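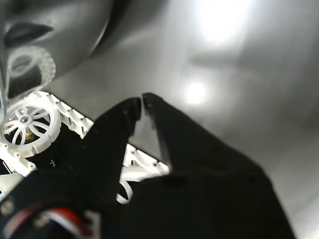 Two-finger gripper beside a white lattice chassis, Mistdale laboratory.

The Mistdale Gripper Comparison is a test program for small two-finger grippers mounted on servo-driven tabletop arms. It is run by the Elgate Institute at its laboratory in Mistdale and was set up by the engineer Milagros Palacios. The program compares grippers on the handling of light household objects and publishes its results each May.

Background

Earlier work at Elgate rated grippers by holding force alone. Palacios argued that such figures said little about how a gripper would manage a curved or smooth object, and proposed a set of kitchen tasks in their place. The first series used the Brornora arm controller and consisted of 282 trials. Later series were extended to 2000 trials.

Method

Each gripper is fitted to the same arm and driven by the same controller settings. Toy fruits and vegetables serve as test objects, as their shape and weight do not change between series. The operator directs the arm to pick up an object, carry it over a pan or bowl, and release it.

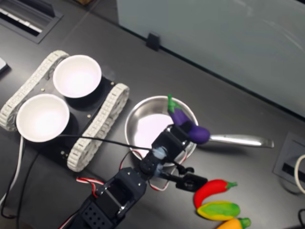
A trial is scored on the grasp, the carry and the release. An object that turns in the fingers during the carry loses points even if it is later released in the correct place. Long, tapered objects are scored separately from round ones. Two operators take part in each series, and their results are reported side by side.

See also

Palacios scale
Brornora controller
Robot end effector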